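Vernero: are the long version and the short version the same story, and which one should I watch?

Last updated: September

I started watching Vernero on Zerkeo with my mother and we are confused about the episodes. She watched it years ago when it was on Wivis every night. She remembers a lot of things that are not in what we are seeing now. For instance she says the older sister finds the letter in the hotel safe and hides it from the family for weeks, and that the whole business with the flooded mill comes before the wedding. In our version the letter shows up one time, the sister reads it, and in the next episode everybody knows what it said. The mill is mentioned in one conversation after the wedding and I had to ask my mother what they were talking about.

Also the episode numbers don't match the guide I found. The guide describes the notary being arrested in an episode that for us was the fire at the restaurant. I looked up the next 5 episodes and none of them matched.

My questions:

Is there more than one version of Vernero? If so, is the story different or only shorter? Does the ending change? And is there a way to tell which version I'm watching without looking up the plot, as I don't want to find out who the father is?

My mother says she doesn't mind either way but I can tell she's annoyed about the mill. No spoilers please past the wedding.

Answer 1 (accepted)

Yes, there are 2 versions that get passed around under the same title, and Zerkeo has carried both at different times.

The long one is the broadcast version, made for Wivis. It ran in a nightly slot and the episodes are a little uneven in length, depending on how much recap they put at the front. The short one is the export version that Boateng put together when they sold the series abroad. They took the broadcast episodes, removed the recaps, cut several side stories down or out, and divided what was left into new episodes of the same length. So one export episode can start in the middle of one broadcast episode and end in the middle of the next. After the first couple of weeks the numbers have nothing to do with each other, and your guide was almost certainly written for the broadcast numbers.

As far as the story goes, it is the same scripts and the same footage. They didn't shoot anything new for the export version. What changes is the order of some scenes and how long things seem to take. The letter is the best known case. In the broadcast version the sister keeps it secret for a long stretch, and there are several scenes of her moving it from one hiding place to another. Boateng cut all of those, so it plays as if she told the family right away. Her line at the dinner about "carrying this alone" is still there, and it makes no sense in the short version.

The mill was its own side story with its own small group of characters. Most of them are gone from the export version. You'll still see two of them standing in the background at the wedding with no explanation.

The ending is the same in both. The last export episode is longer than usual and leaves out one scene that ties up the mill story, so you won't miss it if you never saw the mill in the first place. Your mother will.

My suggestion: if she is the one who remembers it, look for the broadcast version. If you only want to follow the main family, the export version is fine and it moves faster. I would not switch between them halfway. I tried that, and I saw the same courtroom argument twice and missed how the cousin got out of jail.

For telling which one you have without reading plot summaries, check the opening. The broadcast version has a recap before the titles in every episode except the first. The export version goes straight to the titles. This worked for all the episodes I checked, though I did not check every one.

Answer 2

its the short one. the long one is way better imo, the mill people are the best part. my aunt had it recorded off tv with the commercials still in it

also the guide you found is probably the one with the wrong spelling of the notary's name all through it. dont trust that one, it skips 8 episodes in the middle and just keeps numbering like nothing happened

Answer 3

Answer 1 is mostly right. I want to add something about the recap test, because it fails on some copies. At one point Zerkeo put up the broadcast version with the recaps trimmed off, I suppose to make it easier to watch several in a row. Those episodes go straight to the titles exactly like the export ones. I thought I was watching the short version for quite a while and was surprised when the mill people kept showing up.

What I do now is keep a plain log as I watch. I have done this for Vernero and a few other long series, and the notes for Vernero alone are up to some 3000 lines. You don't need nearly that much. For your purpose a page would do. For each episode write down:

The first location after the titles.
The last location before the credits.
Any place where the scene changes and the light or the clothes don't match what came right before.

The last item is the useful one. When scenes were moved for the export version, the joins often show. In the broadcast order the sister leaves the pharmacy in a green coat and arrives home in a green coat. In the export order the pharmacy scene has been moved later, and she walks out in green and in at the front door in a raincoat. If you get a lot of these in one episode, you have the export cut. If you get hardly any, you have the broadcast cut, whatever the front of the episode looks like.

Because the notes only cover places, clothes and time of day, you can compare them with someone else's without learning any plot. There are people on this site who will swap logs on that basis if you ask them to leave out names and events.

Write down backgrounds as well as people, even when they look like nothing. 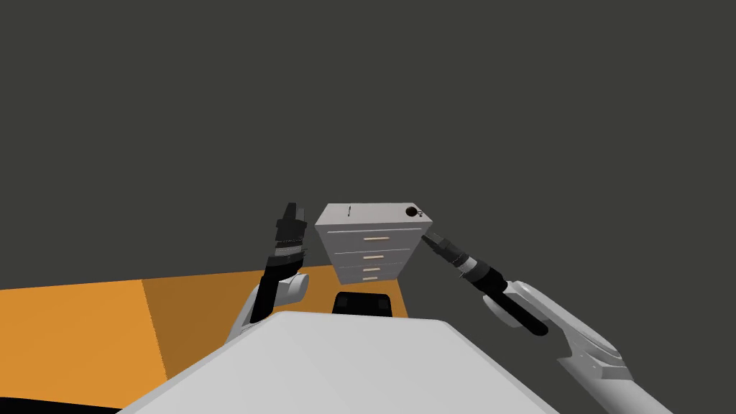
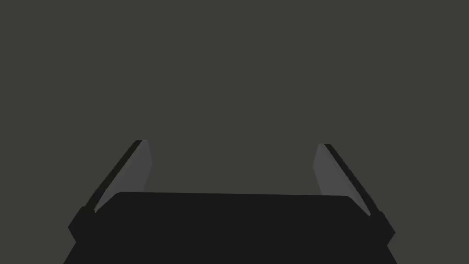 Vernero reuses its sets heavily, and the hotel office and the notary's office are the same room with different paint, so a note that only says "office" won't help you later. Put in the color of the wall and one piece of furniture if there is one. For the first picture I would write "light gray chest of drawers, orange floor, dark charcoal behind," and for the second only "dark olive-gray behind, plain." Those two lines are short, and they are still enough to keep the two apart in a list. With the series it works the same way. The hotel office wall is a brownish red and the notary's is closer to tan, and once you have that written down you can place most of the office scenes without needing to hear what is said in them.

One more thing on the order. Answer 1 says the ending is the same, and it is, but the two weeks before it are arranged differently. In the broadcast version the hospital scenes are spread out between other things. In the export version they come almost in one block. I won't say who is in the hospital. If your mother remembers that part as slow, she is remembering the broadcast version correctly.

As for finding the long version, check the episode count on the Zerkeo page before you start and compare it with the count in the credits guide for Wivis. If the page shows far fewer, it is the Boateng cut. The count on the page was wrong for a while last year when they were loading the series in batches, so wait until the final episode is listed.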